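Wivstead Countertop Items: data card

Version 2, November 2019

What it is

A list of ordinary kitchen things and the places they end up on a countertop. Each row gives one item, what it stands next to, and whether it's upright or on its side. There are 1250 rows. It grew out of an argument at Stukitico over whether the "tidy kitchen" advice you read everywhere matches any kitchen that gets used. I doubted it then and I still do, and you should be just as doubtful about this list.

Files

items.csv: the rows
names.txt: the item names we settled on, with spellings we rejected
photos/: reference photos, not one per row
old/: version 1, kept so that people can check our changes

Columns

item: a plain name, lower case
neighbor_left, neighbor_right: the nearest item on that side, or blank
pose: upright, side, upside_down, unknown
hidden: yes if another item covers part of it
notes: free text, often empty, sometimes cranky

Where the rows come from

Jafri supplied the first batch and Bidcombe the second. The two don't agree on much. Jafri called anything with a handle and a spout a kettle, including what I'm fairly sure were two teapots. Bidcombe had four different names for a sponge. I merged those into "sponge" and lost whatever difference they were meant to carry. If you care about scouring pads, go back to old/.

Things I'd be careful with

Left and right are from the viewer's side. Version 1 said so nowhere, and over 5 percent of the Bidcombe rows had them swapped. I fixed the ones I could check. I don't claim that I found them all.

"Neighbor" is weak. A big kettle in the middle of a counter becomes the neighbor of nearly everything, so any count of what people keep near the kettle will mostly tell you that kettles are large. Someone has already made a chart of this. Please don't make another.

Pose is only useful for cups, bottles and sponges. A knife block is upright in every row, and that tells you nothing. A cup on its side gets "side" whatever the reason, and the column won't tell you whether it fell, was put down that way or had been like that since breakfast.

Boxes are a mess. If the front wasn't readable, the item is "box" and the notes say no more. I took out the guesses at contents, which were confident and mostly unsupported.

Hidden items were named from the part that showed. A thin edge of something pale went in as "plate or dish" in both batches. I left that alone because I had nothing better.

What not to use it for

It says nothing about how clean a kitchen is, how often anything gets used, or who lives there. It doesn't support the claim that clear counters save time. I've seen it cited for that and have asked for the citation to be removed.

Fixes

Send corrections as a changed row plus one line on why. Changes to names.txt are slower, as every rename touches both batches. The next pass is planned for December and will deal with the swapped sides first.

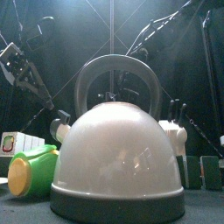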